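What Is a Pilgrimage? (for ages seven and up)

A quick guide for anyone doing the Ultham walk in July, or who just wants to know.

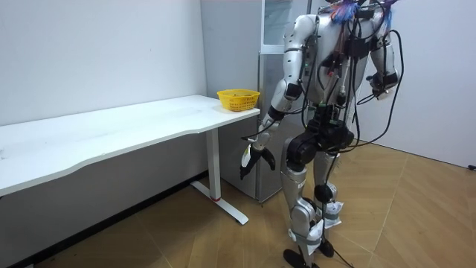 A silver and black robot beside a long white desk.

Big word. Say it like this: PILL-grim-idge.

A pilgrimage is a journey to a special place, and you go because of what you believe. Could be a church, a well, an island, a hill, a grave. The person going is called a pilgrim. You don't have to walk. Some people go by coach, some by boat, some on a plane with a suitcase. Walking is the old way though, and lots of people still like it best.

So is it a holiday?

Bit like one. You pack a bag, you sleep somewhere new, you eat chips. But a pilgrim is going to think, or pray, or say thank you, or say sorry. Sometimes to ask God for help with something hard. Sometimes they don't know why they're going and find out on the way. Or don't. That's allowed.

Who goes?

People from lots of religions. Muslims travel to Makkah. Many Hindus go to the River Ganges. Jewish people have travelled to Jerusalem for thousands of years, and so have Christians. This page is mostly about Christian pilgrims, as that's what our group is doing, but ask your friends about theirs. They might have a gran who's been.

Is there one in the Bible?

Yes! Look in Luke, chapter 2. Jesus was 12 and his family went to Jerusalem for Passover, like they did every year. A big crowd of families and neighbours all on the road together. On the way home Mary and Joseph thought he was somewhere in the crowd. He wasn't. They had to go all the way back, and they found him in the Temple, listening to the teachers and asking them questions. Mary was not pleased. Read it, it's short.

There are pilgrim songs too. Psalms 120 to 134 are called the Songs of Ascents. Ascent means going up. Jerusalem is on a hill so people were probably puffing while they sang them, if that's when they sang them. Psalm 121 is the one that starts with looking up at the hills. We'll be singing that one.

What did pilgrims take in the olden days?

A staff, for leaning on and for mud. A hat with a wide brim. A bag called a scrip, quite small, for bread and bits. Lots of them came home with a badge, made of cheap metal, to show where they had been. If you'd been to Santiago in Spain you might have a scallop shell. People still tie shells on their rucksacks for that one. Look out for them.

It wasn't safe, mind. Robbers, bad water, wolves in some places. Rich people wrote a will before they left. Which is a list of who gets your things.

Where did they sleep?

Monasteries often took them in. Monks and nuns thought looking after travellers was part of there job. Soup, a straw bed, somebody to look at your feet. Some inns as well, and those could be full of fleas.

Our walk

We go from St Peter's in Ultham to the old chapel at Drarnach. It takes two days, which sounds like a lot, but it's only 12 miles and we stop loads. First night is in the school hall at Plolside. Bring a roll mat. Last year we had nearly 80 people, babies and dogs as well.

Mr Chin (Danang Chin, you know him from Messy Sunday) walks at the front with the cross. It's heavier than it looks. You can have a go at carrying it if you ask, but only on the flat bit after Kragh Bridge.

At Kragh Bridge everybody picks up a stone. Any stone, pocket size please. You carry it to Drarnach and put it down by the chapel door. The stone is for something you're worried about, or cross about. You don't have to tell anyone what. I carried one once for a fight I'd had with my brother and I still remember how it felt to put it down. We rang him from the pub garden.

What if I get tired?

Say so. There's a minibus. Going in the minibus still counts. Some pilgrims in history went on horses, and they counted.

What if I don't really believe in God, or I'm not sure?

You can come. Plenty of people walking aren't sure. You won't get asked to say anything out loud. When it's prayer time you can be quiet, or look at the view, or do the next bit of your map.

Can you do one without going anywhere?

Sort of, yes. Long ago, people who couldn't travel sometimes walked a labyrinth instead. That's a winding path drawn on a floor. Not a maze, you can't get lost, there's only one path and it goes to the middle. There's a famous one in Chartres cathedral in France. You can do one on paper with your finger. Go slowly. Wen-hsiung Yau is chalking one on the car park for the little ones who aren't walking, weather permiting.

Words to know

Pilgrim: someone on a pilgrimage.
Shrine: a holy place people visit, often linked to a saint.
Relic: something kept from a holy person, like a bit of cloth or even a bone.
Scrip: a pilgrim's bag.
Staff: a long walking stick.
Labyrinth: a winding path with one way in.

Things to do

Make a badge. Cardboard and foil, safety pin on the back. Put something on it about where you live.
Draw a map of a walk you do all the time, to school or to your nan's. Where would you stop and say thank you?
Find Psalm 121 and learn the first line.
Ask someone over 40 about the longest walk they've ever done. Warning, may take a while.

Kit list is on the other page. We meet at 9am by the lychgate (the little roof over the church gate). Wear socks you've worn before.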